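Gripper Technician, Part Time (Second Shift)
Horindale Assembly Lab

Posted February 16, 2020

We have one cell, called Wegener, and it needs a person. It has had several people already, all of whom were promoted or moved to Clenura, where the coffee is better. We wish them well and would like our hex keys back.

Wegener's job is picking up small parts and putting them down somewhere more useful. Your job is the gripper that does the picking. We run linkage-type parallel grippers with replaceable fingertips, and we keep a hand-held one on the bench for trying out pads and pivots before anything goes on the arm. The tips have to meet squarely along their whole height. When they don't, parts land sideways and Shiela Lumbao, who runs the line downstream, walks over to discuss it.

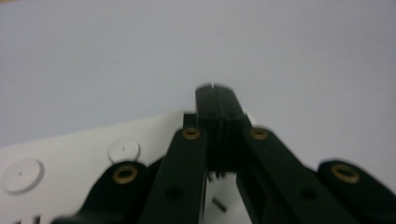 A normal shift starts with a check of the eyelets and links for play. You'll swap fingertip pads every 200 hours, re-zero the jaw after each swap, and write both down in the log. The log is a paper binder. We bought software for this once (Esance, still installed, still asking for a password) and the binder won.

You'll also get the odd jobs: cable ties, a sticky air valve, the light curtain that trips when someone hangs a jacket near it. Expect up to 75 pounds of lifting when the base plate comes off in October for its yearly cleaning. There's a hoist, and it usually works.

What we'd like you to have:
Two years of hands-on mechanical or electromechanical work
Patience with very small retaining clips
Handwriting other people can read
Comfort with lockout/tagout, every time, including when you're only going to be a second

Robot programming is a plus. You'll mostly be nudging taught points and putting them back afterward.

To apply, send a resume and a short note to Ha-rang Oh at the lab office. Tell us about something you fixed that stayed fixed. Bench trials are paid and take half a day. Bring safety glasses if you have a pair you like; ours are scratched.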